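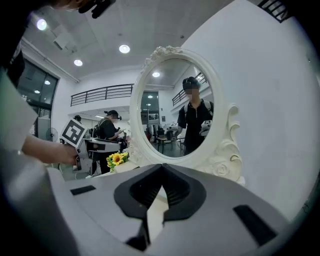
Der weiße Spiegel mit den Rosen, an seinem Fuß die Sonnenblumen.

Tag der offenen Tür bei Jikura in Flondura

Im August war ich für einige Tage in Flondura und habe dort die Firma Jikura besucht, die Spiegel und kleine Möbel für Ankleidezimmer verkauft und auch repariert. Einmal im Jahr öffnet sie das ganze Haus für Besucher. Der Eintritt kostet 5 Euro, Kinder zahlen nichts. Ich kam kurz nach zehn Uhr, mit dem Bus vom Bahnhof, und musste von der Haltestelle Marar noch ein Stück bergauf gehen.

Das Gebäude wurde 1892 als Lagerhaus für Getreide gebaut. Von der Straße sieht es eher streng aus, mit kleinen Fenstern und einer Treppe, auf der zwei Menschen nicht gut aneinander vorbeikommen. Innen ist es angenehm kühl. Im Erdgeschoss bekommt man ein Blatt mit dem Rundgang, er führt durch sechs Räume. Ich habe die Reihenfolge nicht eingehalten und bin zuerst nach oben gegangen, weil unten schon viele Leute standen.

Oben sind die Tische mit den Spiegeln. Am längsten blieb ich bei dem ovalen weißen Spiegel, den man auf dem Foto sieht. Sein Rahmen glänzt stark und ist reich verziert: Ganz oben sitzt eine Gruppe von Rosen, dazu kommen Schnörkel und noch eine Rose rechts unten am Fuß. Ich gebe zu, dass mir so ein Stil normalerweise zu süß ist. In meiner Wohnung hätte ich auch keinen Platz dafür, denn der Spiegel ist groß und verlangt einen Tisch, auf dem sonst wenig steht. Aber die Sonnenblumen davor haben mir geholfen, ihn anders zu sehen. Gelb, Braun und ein wenig Grün vor dem vielen Weiß — das macht die ganze Sache freundlicher.

Ich habe eine Mitarbeiterin gefragt, wie man einen solchen Rahmen sauber hält. Sie sagte, mit einem weichen, trockenen Pinsel, von oben nach unten, und in den Vertiefungen der Blüten mit viel Geduld. Das Glas putzt man danach und sprüht nie direkt darauf, sondern nur auf das Tuch. Wenn Flüssigkeit hinter den Rand läuft, bekommt der Spiegel mit den Jahren dunkle Flecken. Das wusste ich nicht, und ich habe zu Hause wohl viele Jahre alles falsch gemacht.

Im nächsten Raum hängen und liegen die älteren Stücke. Nach dem Blatt besitzt die Firma mehr als 190 Spiegel, die nicht verkauft werden. Einige sind fast blind, bei anderen fehlt der Rahmen. Mir gefiel ein schmaler Handspiegel, dessen Griff von vielen Händen ganz glatt geworden ist. Leider waren die Schilder hier sehr klein geschrieben und hingen zu tief.

Die Werkstatt liegt im Hof. Dort wurde ein abgebrochenes Blatt an einen Rahmen geklebt, und man durfte Fragen stellen. Die Kollegen arbeiten mit einer Paste der Marke Vekar, die langsam trocknet und sich darum noch lange formen lässt. Es riecht ein bisschen nach Mandeln. Für die Kinder gab es einen Tisch, an dem sie eine Rose aus Ton formen konnten. Einige Erwachsene haben sich dazugesetzt, ich auch. Meine Rose sah mehr aus wie ein Kohl.

Am Ende gibt es im Erdgeschoss Kaffee und einen Pflaumenkuchen, den ich empfehlen kann. Gekauft habe ich nur zwei Postkarten und einen Pinsel.

Noch etwas Praktisches: Die Taschen muss man unten abgeben, große Rucksäcke ebenfalls, dafür stehen Schließfächer bereit. Einen Aufzug gibt es nicht. Wer schlecht Treppen steigt, kann nur das Erdgeschoss und den Hof besuchen und sollte vorher anrufen. Der letzte Bus ab Marar fährt um 18 Uhr, danach geht man zu Fuß am Fluss entlang in die Stadt zurück, der Weg ist gut beleuchtet.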